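3. Stacking test with coloured cubes

3.1 Purpose

In this part of the project we wanted to know how well a small tower of wooden cubes can stand when the cubes are not placed exactly one above the other. The set was bought second-hand by Rogelio Macaraeg in September. The paint is a little worn, but we decided to keep it — new cubes are smoother and we expected them to slide more easily.

3.2 Method

The work was divided between Rogelio Macaraeg, who prepared the table, and me, Pádraig Ó Néill, who wrote down the results. We chose a white tabletop so that the colours are easy to distinguish. A black mark on it shows the place of the bottom cube. For each trial we noted the colour order, the overhang and the side to which the upper cube was turned. In total we made 302 trials in 12 sessions. After every session the table was wiped with a dry cloth.

3.3 Arrangement of the cubes

Three colours were used: red, yellow and green. In the first series the red cube is the base and the yellow one comes on top. The green cube waits on the right.

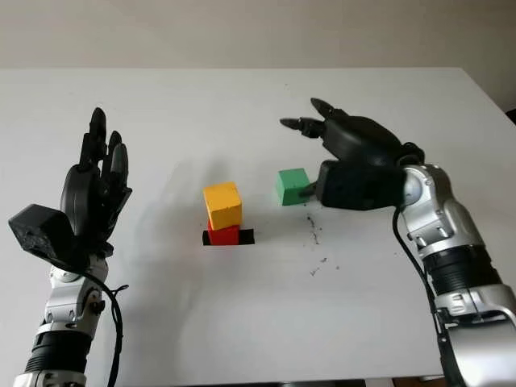
Figure 4. Yellow cube on red cube at the black mark, with a slight overhang to the left; green cube apart.

An overhang such as the one in Figure 4 was written in our table as "small". We had some discussion about the limit between "small" and "medium", and for the second series we measured it with a ruler.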